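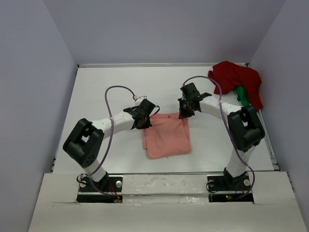

August, by the author of the blog
Reading time: 2 min
453 views · 2 comments

When I moved to Hirville I had one small shelf for all my towels and kitchen cloths, and I still have the same shelf. So I had to learn to fold. My mother folded everything in four and pressed it with her hand, and I did the same for many years without thinking.

Now I fold to a rough rectangle first, and I don't worry if the lower edge is a little wrinkled. I take the two upper corners, lay the cloth flat, and only then decide if it should be smaller. Before, I tried to make each fold perfect in the air, and the cotton always slipped from one side. On a flat surface it goes much easier.

The thin cloths are the most difficult for me. I bought two salmon-colored ones at the Haugland market, and they are so soft that they don't keep any line. Thick towels from Pindstead are the opposite — they stay folded, but they eat the whole shelf.

I also have a bad habit, which is the heap. The cloths I don't like to fold go in a corner, one on top of the other, and after some days I don't know what is under there. Last month I found a green napkin I was looking for since spring. It had a stain from beet soup, already too old to wash out.

My neighbor in Hudwood rolls her towels and says it saves space. I tried it for one week, but the rolls fell down each time I opened the door. Maybe with a basket it works better. I will look for one before the winter, not too deep, so I can still see the bottom.

213 shares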